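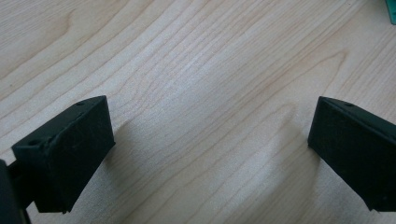

Lab 3: Comparing Hand-Held Grippers and Wrist Cameras

Course handout, Introduction to Manipulation Hardware
Revised Jun 4, 2022

Purpose

In this lab you will compare two hand-held grippers, the Mustus and the Jarnen, each carrying its own camera. You will check finger travel, camera placement, and exposure before any object is picked up. Grasp trials come in Lab 4, and the settings you record now are carried over to that lab without change.

Read the whole handout before you start. Sections 1 and 2 can be done by one person. Section 3 needs one person at the tool and one at the logging station.

Equipment

Mustus gripper with block fingers
Jarnen gripper with block fingers
Erkano controller, with cable
Steel rule and feeler gauges
Gray card
Logging station with the Hollis recorder installed

1. Finger travel

Power the controller and let it finish homing. The encoder reports position in counts, zero at full close. On the Mustus, full open is 2,302 counts. The Jarnen uses a different encoder and reads 2,000 counts at full open. Do not compare raw counts between the two tools. Convert each reading to a fraction of full travel:

x = n / N

where n is the current count and N is the count at full open for that tool.

Close the fingers fully and check that the reading returns to zero. Then open them fully and check N. If either value is off by more than 3 counts, run the homing routine again and repeat. If it is still off, write down both readings and tell the lab instructor before going on.

Next, measure the gap between the fingertips with the steel rule at x = 0.25, 0.50, 0.75 and 1.00. Approach each position from the closed side, then again from the open side. The difference between the two gap readings is your estimate of backlash. Plot gap against x for both tools on the same axes. The Jarnen linkage is not linear near full open, and the plot should show where the curve begins to flatten.

Read the gap at the tips. The inner faces may not be parallel, and a reading taken farther back will not match.

2. Camera view, fingers open

Set the gripper to full open and hold it over the table at working height, with nothing between the fingers. Lock the camera mount before you judge the view. You are checking the following points.

2.1 Both fingertips are in view. The rear of a finger may run out of view at the side. The tip may not.

2.2 The tips sit at nearly the same height in the image. A large difference means the camera is rolled in its mount. Loosen the two clamp screws, turn the camera body, and tighten again.

2.3 The space between the tips is clear. Cables and mount parts should stay behind the fingers.

2.4 The table surface is sharp. Use the wood grain between the fingers as your focus target. Fine lines should stay separate and not merge into a flat tone.

Note which parts of the view contain objects that do not belong to the trial. A strip of color in a corner is acceptable in this lab, but it goes in the log. In Lab 4 the tracker treats any saturated region as a candidate object, and a corner that was ignored here will produce false detections there.
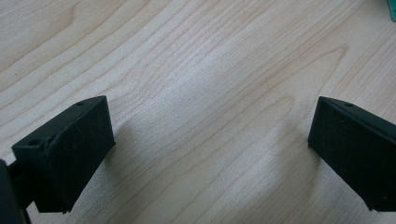
EXPOSURE AND REFLECTIONS

Matte black fingers over pale wood are a hard case for automatic exposure. The wood covers most of the view, so the meter follows the wood and the finger faces go dark. Raising the exposure brings back the edges and the small holes on the upper faces, but any patch of reflected light on the table then washes out the grain under it. Both effects matter. The edge detector needs the finger outline, and the optical flow step needs the grain.

Use this procedure for each camera:

a. Place the gray card between the fingers and set white balance. Remove the card.
b. Turn automatic exposure off. Set gain to 100.
c. Raise exposure time in single steps until the upper edge of each finger can be told apart from its inner face.
d. Look at the brightest part of the table. If the grain is lost over an area larger than one fingertip, go back one step.
e. Record the final value.

Soft shadows beside the fingers are expected under diffuse light and need no correction. A hard shadow means a direct lamp is on. Turn it off and start again from step a.

Dust and lint show up on black fingers once exposure is raised. Wipe the fingers with a dry cloth — no solvent — and check again before you change any setting.

3. Recording the comparison

Start the Hollis recorder and take one clip per tool. Each clip has the same sequence: full open, full close, full open, hold. Move the tool as little as you can. The person at the logging station calls each position and marks it in the file.

For each clip, log the tool name, N, the exposure time, and any item in view that is outside the trial. Save the clips under your group number. Files without a log entry will not be graded.

4. Questions for the write-up

Which tool has the larger backlash as a fraction of its own travel?

At what value of x does each finger outline first become hard to detect, and does that point change with exposure?

Would you accept the same exposure time for both cameras? Support your answer with still images from your clips.

Write-ups are due before Lab 4. The make-up session is in July, with the same equipment and the same handout.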